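June 15, 2025

Got to the lab before anyone else and let the arm warm up while I answered mail. The plan for the day was 400 pushing examples, typed instruction and movement together, and I ended with a few less than that because of the cable. More on that below.

The Omholm job is at 1,571 usable examples as of tonight. The target is 2,000 and then we train again. Hanan thinks we should train now and see what we get. I would prefer to wait. The last time we trained early we spent a week trying to explain a result that went away once the rest of the data came in. We agreed to talk about it when Irfan is back.

Morning was slow. Suha wrote the instructions and I drove. She has gotten good at saying things the way a person would say them. Her first ones in November all sounded like a manual. Today she gave me "put the heart by the star" and I had to stop and ask which star, and she said that was the point. So we kept it, and I picked one, and she typed in which one I picked. We went back and forth on whether to throw those out. A model that learns from them will see the same words go with two different movements. Kieran's rule is that we keep them if the person driving would have done something sensible, and mark them so they can be pulled later. I marked them.

I also found out that I always go around the left side when I have a choice. Suha noticed it in the playback from last week, where I did it nearly every time. She made me do the next set from the right. It felt wrong for a while and I knocked things over more often. Those stay in too, as long as I fixed the mistake before the clip ended.

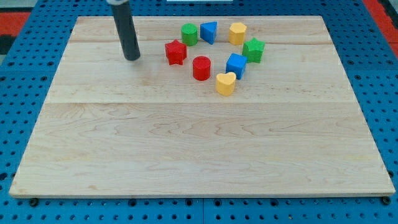

Why not let a script do the pushing and save everyone the time?
We tried that with Pakunis, and the script only made the moves we had already thought of. People hesitate, overshoot and come back, and the model needs to see the coming back.

After lunch the cable on the Truren controller started dropping out. The arm would stop in the middle of a push and the log would show nothing for a second or two, then pick up again as if the time had not passed. I lost 10 examples before I understood what was going on, and deleted them all. Na-rae swapped the cable for the one from the spare station and it was fine after that. She says the old one had been bent too hard behind the rack. It is in the bin now. I wrote a note on the station log so that whoever opens the files from this afternoon knows why there is a jump in the numbering.

Na-rae drove for the second half and I wrote. I am worse at writing than Suha. I run out of things to ask for and start repeating myself: group the reds, split up the blues, move the cube away from the heart. Na-rae said I should try asking for things halfway through a push, the way you would correct someone moving a couch. "A bit further. No, back toward me." We did a set like that and I think it is the best thing we recorded all day. The timing of the words is off in places because I type slower than she moves. I need to ask Kieran if the timestamps can be shifted or if we should speak the corrections and have them transcribed.

We also had the usual argument about starting positions. Moussa, the tool that picks them for us, spreads the blocks too evenly for my taste, and real piles are messier. Na-rae likes it because it keeps us from setting the board up the same lazy way each time. For now we will use it for half the runs and do the other half by hand.

My wrist is sore again. I should lower the chair. I said that last week and did not do it.

Tomorrow: check the marked star examples with Suha, back up both drives, order two cables, and ask Hanan if she can take the early shift so I can get to the dentist. If the arm behaves we might get close to the target before Irfan is back, and then the question of training early answers itself.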